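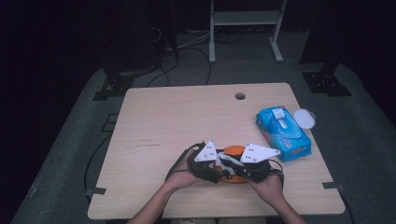 A tabletop with a fine horizontal grain and a small round grommet hole near the far edge, with a blue package of wipes or tissues on the right.

June 1, 2020

The owner of Dunne, a two-room workshop that refinishes used desks and tables, gets most of her stock from offices that are closing or moving. She buys in lots. The last one was 31 desks from an accounting firm, and she had them stacked on end in the back room when we spoke by phone last week.

Her customers used to be small businesses. Since March they have mostly been people working from a bedroom or a corner of the kitchen, and they call with the same questions. How do I clean it? Can I get this mark out? What do I do with the hole?

"People have never had to look at one desk for nine hours a day in their own house," she said. "At the office someone else wiped it down at night. Now it's theirs, and they see every mark on it."

She starts with the marks. Gray scuffs on a light top are the complaint she hears most, and she says the majority of them are not scratches at all. They are material left behind by something else: a rubber foot, a laptop corner, the underside of a stapler.

"Run your fingernail across it," she said. "If the nail doesn't catch, you probably have something sitting on the finish. Start with a damp cloth and a drop of dish soap. Go with the grain, even if the mark runs the other way. Then dry it. If it's lighter than it was, do it again. Don't go looking for something stronger after one try."

If the nail does catch, she tells people to leave it alone for a month and see if they still care. Most don't call back.

She is less patient about wipes. Many homes now have a pack on every flat surface, and she has no objection to using them on a desk, but she wants people to read the label first and to know what they bought. A baby wipe and a disinfecting wipe are different products. Some of the stronger ones will dull a finish if they are used several times a day, and many labels say to rinse the surface afterward, a step she says almost every customer skips.

"They wipe it and walk away, and it dries sticky. Then the dust sticks to that. Then they tell me the top is going gray."

She also asks people to close the flap. An open pack dries out in a few days, and a dry wipe pushed hard across a desk does nothing useful. And she would like the pack kept off the wood when it's leaking at the seam. She has taken in two tables with a pale rectangle in the finish where a damp pack had been left for weeks.

The hole is the other regular subject. A round cable hole near the back edge is standard on office desks, and at home it tends to swallow pens and crumbs. The plastic liner is often lost in a move. She sells replacements and says the trick is to measure the hole itself, straight across, before ordering. Her own preference is to leave it open if cords are going through it and to cap it if they aren't.

"Clean the inside edge too," she said. "That's raw material in there on a lot of desks. Use a barely damp cloth wrapped around your finger. You don't want water running down into it."

She keeps few products in the shop. One is a mild soap called Grunix that she buys by the case and cuts with water. The other is a paste wax from Skovum, used only on oiled tops and never on anything with a factory coating. She tried a spray polish from Zenstead for a while and stopped, because it left a film that showed under the shop lights. "It smelled nice," she said.

Prices have moved a little. A cleaned desk with no repair now starts at $200, and a full refinish on a large table can run up to $401 with the edges done. She is not taking walk-ins. Pickup is from the loading door, by appointment, and the customer brings a second person to carry.

I asked what she does with her own desk, and she said it has a ring on it from a paint can and she has never tried to get it out. She wipes it on Fridays. Things come off the top first and go on the floor, all of them, including the lamp.

"Cleaning around stuff is how you get the outlines," she said. "Take everything off. It's five minutes."

The shop expects to reopen its front room in July, with shorter hours on Saturdays. Until then, questions can be left on the answering machine. She asks callers to say whether the top is wood, veneer or laminate, if they know, and to say so if they don't.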